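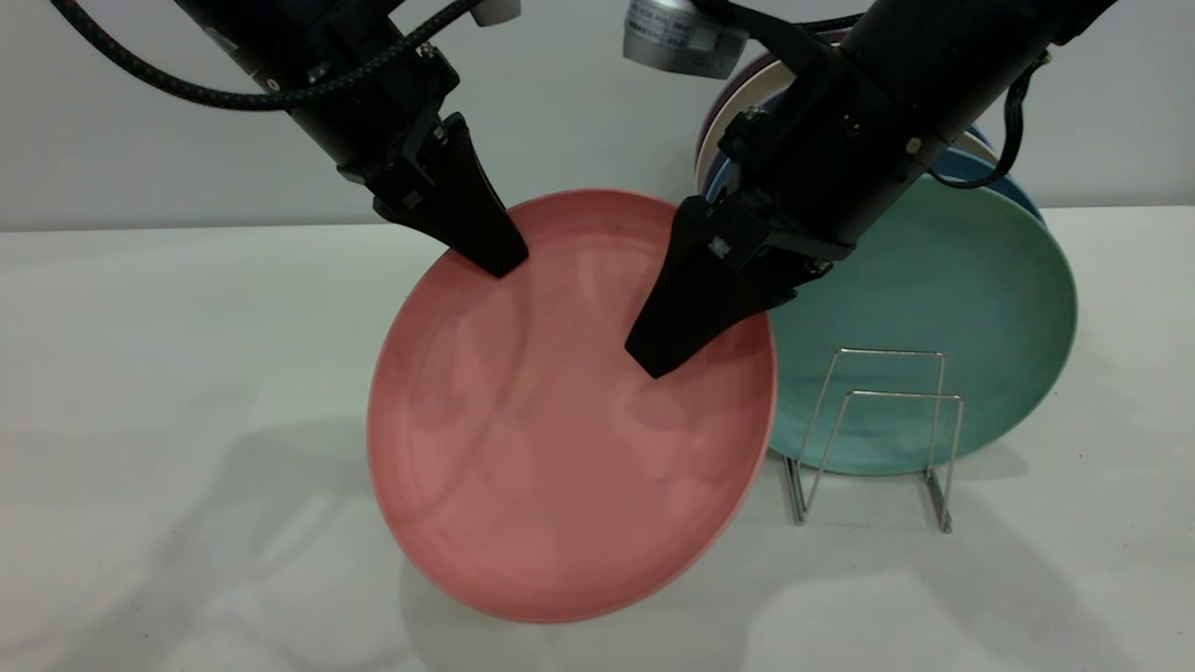

**Manee Chaiyaporn** · May 2023

Finally replacing the mismatched dinner plates. A few notes for anyone else shopping for colored ones, as people keep asking me what I went with.

---

I wanted two colors that look good next to each other in a rack, because my rack sits out on the counter all day. Coral pink and teal green was the pair I kept coming back to. Both have a lighter rim, and that ties them together.

---

The coral is a shallow dish. Fine for rice, pasta, toast, most dinners. I would not put soup in it. The glaze is close to matte but still picks up a soft shine under a light.

---

The teal is a bit mottled. I like that. Plain dark plates show every fork mark and I'm tired of looking at them.

---

I bought 4 of each from Naciri. The other set I looked at was from Astent – nice shape, but they only come in white and gray this year.

---

On racks: I had a plastic one from Drakix for years and the slots were too wide. Plates leaned on each other and the rims chipped. A wire rack holds them upright and you can get air on both sides.

---

How I load it: big plates at one end, then small plates, then bowls. Leave a slot open between plates if you have the room. Cups go on a towel.

---

Someone asked about the dishwasher. The box says it's fine, top or bottom. I still wash mine by hand most nights – there are only two of us, so it goes fast.

---

The old plates are going in the donation box this week, apart from the blue one with the chip. That one is under the basil now.

---

Bowls are next. Naciri has the same coral in a deep bowl, but it's out of stock until November. I'll post when I get them.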